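Does Counting to Ten Really Calm You Down?

A page for kids who have questions, by Rocío Montes

Somebody has told you to count to ten. Maybe it was a grandparent, maybe a teacher, maybe a cartoon tiger. You were mad, your face was hot, and a grown-up said, "Just count to ten." And maybe you counted, and when you got to ten you were still mad, and now you were mad about counting too.

I work at a counseling center in Hinojosa. A counselor is a person you can talk to about feelings and problems. I have heard a lot of advice about feelings in my job, and some of it I don't believe. Some of it I believe only a little. So let's take the most famous pieces one at a time and poke at them.

Count to ten

What is supposed to happen: you stop, you count, you feel better.

What I think: the numbers don't do anything. There is no magic in ten. You could say the names of your cousins or the days of the week. What may help is the waiting. When you get very angry or scared, your body gets ready to fight or run. Your heart goes faster and your muscles get tight. That takes a while to fade, and for most people ten seconds is too short. A girl I'll call Brisa told me she needed to count to 100, twice, and then go sit on the back steps. Fine. That sounds more like real life to me.

Counting also doesn't fix the thing that made you angry. If your brother took your bike, he still has your bike. You still need to talk to him, or to somebody.

Punch a pillow

This one is everywhere. People say anger is like steam in a pot and you have to let it out or you'll blow up. It sounds right. But you are not a pot. Scientists have tested this idea, and in many of their tests the people who hit things while thinking about what made them mad did not calm down. Some of them stayed angrier. Hitting a pillow and thinking "I hate him, I hate him" may just be practice at being angry.

Is it terrible to punch a pillow? No. The pillow will be okay. But if you try it, check afterward. Are you calmer? Be strict with yourself about the answer.

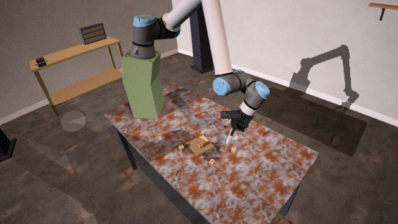
Slow breathing is the advice I argue with least, and I still have a few complaints. Grown-ups like to say "take a deep breath" as if one is enough. One breath is almost nothing. Try slow ones for 3 minutes, and make the breath out longer than the breath in. It can help to move something along with it. Stretch one arm out in front of you, like a robot arm reaching across a long table, while you let the air go. Bring it back while you breathe in. You will feel silly. If it makes you dizzy, stop and breathe the regular way. And some kids hate paying attention to their breathing, because it makes them worry more. If that's you, you aren't doing it wrong. Pick something else.

Think happy thoughts

I have a big problem with this one. Try not to think about a purple goose. See? Pushing a thought away can make it hang around. If you're sad because your friend moved to Nancombe, thinking about ice cream won't make Nancombe any closer. You are allowed to be sad about a sad thing. Sad feelings usually get smaller and come back and get smaller again, on their own schedule.

What you can do is say what the feeling is. "I feel left out" or "I feel nervous about tomorrow." Some studies say that putting a name on a feeling makes it a bit easier to carry. I believe that one, mostly. It has worked for me on some days and not on others.

Draw your feelings

My coworker Jovita Chávez loves this and I tease her for it. She has 46 markers in a box and kids go straight for them. I used to say that a drawing of a storm doesn't tell you much about a person. It might just be a good storm. Jovita says she never guesses what a drawing means. She asks, "Do you want to tell me about it?" and then she keeps quiet. I can't find anything wrong with that, and I have tried.

How to be a good doubter

When somebody tells you a trick for feelings, here are things you can ask.

How do you know? "It worked for me" is a fair answer, but it's only one person.

Is somebody selling it? I once saw a calm-down bracelet in a store in Rurnano. The box said 3000 happy kids were wearing it. Who asked them? What did they say? The box didn't tell me, and I put it back.

What would it look like if it didn't work? If a trick can never fail, nobody has really tested it.

Then test it yourself. Try it a few different times, when you're only a little upset. Write down how you felt before and how you felt after. A wobbly drawing of a face is good enough.

When a trick is not enough

Tricks are for ordinary bad moments. They are too small for some things. If you feel sad or scared most days, if you can't sleep, if someone is hurting you, or if you think about hurting yourself, tell a grown-up you trust right away. It could be a parent, a teacher, a school nurse or a coach. If the first one doesn't listen, tell another one. I am a doubter about almost everything on this page, and I have no doubts about that part.

A boy once asked me whether talking to a counselor is just one more trick. Good question. It doesn't help everybody, and sometimes the first counselor isn't the right one. You can say so. You can say, "I don't think this is helping," and a good counselor will want to hear it and try something different with you.

Next month Wumpini Darko writes about nightmares, and whether cheese has anything to do with them.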